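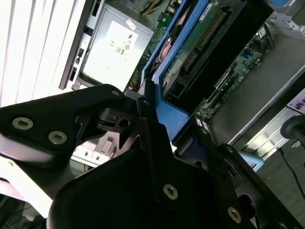
Power supply in an open server chassis, label side out.

Vallar Secondhand Servers: Frequently Asked Questions

Do you sell to private individuals?
Yes. Half our customers are small offices and the rest are people with a basement and a patient family. You don't need a business account, and we won't ask what it's for.

Are the machines tested?
Every server is powered on, left running under load for 7 hours, and checked for bad memory and unhappy fans. Drives are wiped before anything else happens. If a machine fails, we fix it or break it for parts. The parts page is long for this reason.

How loud is a rack server, really?
Louder than you're imagining. The Jultedon 2U models settle down after startup, but "settle down" means a hair dryer in the next room instead of the same room. Please don't put one in a bedroom. People write to us after putting one in a bedroom.

What are all those marks on the power supply label?
Mostly safety and regulatory marks, such as CE. The numbers you want are the input voltage range and the maximum output. The part number is usually on there too, and that's what we need when you order a replacement. "The silver one" describes our entire shelf.

There's a small sticker with writing on mine. Is that from you?
Possibly. We put initials on some parts after testing, and so did whoever owned the machine before us. You can peel it off. Leave the big label alone, though, or your next email to us will be harder to answer.

Can I open the power supply and clean it?
No. Blow the dust out through the vents with the unit unplugged and leave the cover on. The capacitors can hold a charge long after you've pulled the cord, and they don't care how many videos you watched first.

Can I swap the power supply myself?
In most models, yes. Shut down, unplug, and wait a few minutes before touching anything. Take a picture of the cabling before you disconnect it - you will not remember, whatever you think now. Some units slide out on a latch and others are screwed in, so check the manual for your model before pulling.

Yellow and black wires: which is which?
On a standard ATX supply, yellow is 12 volts and black is ground. Servers are fond of their own ideas, so don't assume. Never use modular cables from another brand just because the plug fits. We have a drawer of dead boards from people whose plug fit.

Do you ship?
Anywhere in the lower 48. Complete servers go double-boxed and cost more to send than you'd like. Orders over $200 in parts ship free. Rails are sold separately, and yes, we know.

What's the return policy?
Complete machines have 2 months, parts have 30 days. Return it in the packaging it came in. One Mando tower came back to us in a duffel bag and did not enjoy the trip.

Page last updated April 9, 2023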